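4.2 House rules for collecting in homes

I'll admit I didn't expect to spend so much of this paper on house rules. When we started the Fallasby collection I figured the grippers would be the hard part, and the written guidelines would be a page we stapled to the box and forgot about. Seven drafts later, the guidelines are the thing other groups ask us for most, so I want to go through the ones that mattered and say a bit about how we got to them.

The first rule covers what's allowed on the work surface. In the Steneo labs we had used foam blocks and plastic cups, and our early protocol pretty much assumed that homes would look the same. They don't! People have beds and cluttered desks and drawers full of tiny things, and those are the places where a small-object policy has to do its job. So draft four dropped the list of approved surfaces completely. It says that any stable surface is fine, soft ones included, as long as the operator notes the type in the session sheet before the first pick. Blankets with a bold pattern get a note of their own (we found that people labeling later wanted to know).

The second rule is about small, light items, and jewelry in particular. We ask operators to lay the pieces out with gaps between them, to close the fingers slowly, and to lift straight up before moving sideways. A bracelet is a funny thing to grasp. It has no fixed shape, it hangs differently every time, and a clear one can be hard to pick out from the cloth under it. We tried capping lift height for these and gave up on it, mostly because operators ignored the cap and I couldn't blame them.

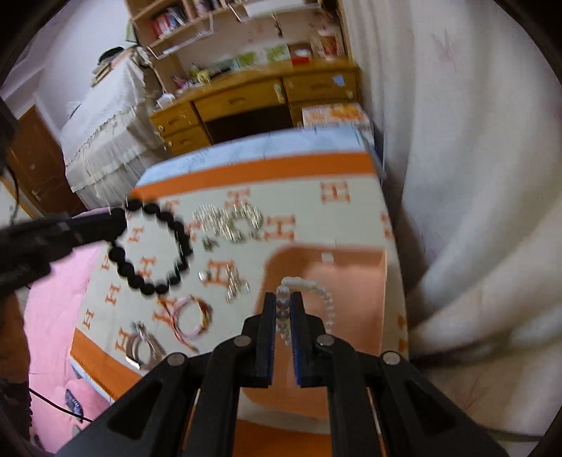 Figure 4. Lifting a clear bead bracelet with the hand-held gripper. Other bracelets and a bangle are laid out on the blanket.

Then there's the question of what counts as a finished pick, and I think we got this one wrong for months. The original wording said "object secured," and when I gave the same 70 clips to two labelers they agreed on far fewer of them than I'd hoped. One was counting any contact with both fingers. The other wanted the whole object off the surface. We changed the rule to "no part of the object touches the surface it started on," and agreement on those same clips went up to 82 percent. It's still not great for chains, which tend to trail, and we let labelers mark those as partial.

Privacy took the longest to write. Our rule is that operators clear mail, prescriptions and anything with a name on it out of the room's sight lines before they begin, and that they get a yes from everyone in the home who might walk through. We don't ask them to tidy up beyond that. I feel strongly about this one — a room that's been stripped bare for a session tells a model very little about rooms. The Dinu team went the other way and asks for plain backdrops, and I understand why, but our data wouldn't be much use to us that way.

Last, the gear checks. Finger pads get wiped at the start of each session and looked over for tears, and visible screws get a quick turn by hand. If a pad is torn the session stops until it's replaced. Gedora, the tool we use for session sheets, won't open a new entry until the check is ticked, and yes, people do tick it without looking. In March we added a required photo of the pads, and the number of sessions we had to throw out for slipping dropped after that. I can't say how much of the drop belongs to the photo, as we changed pad suppliers in the same month. Section 4.3 has the sessions split by supplier.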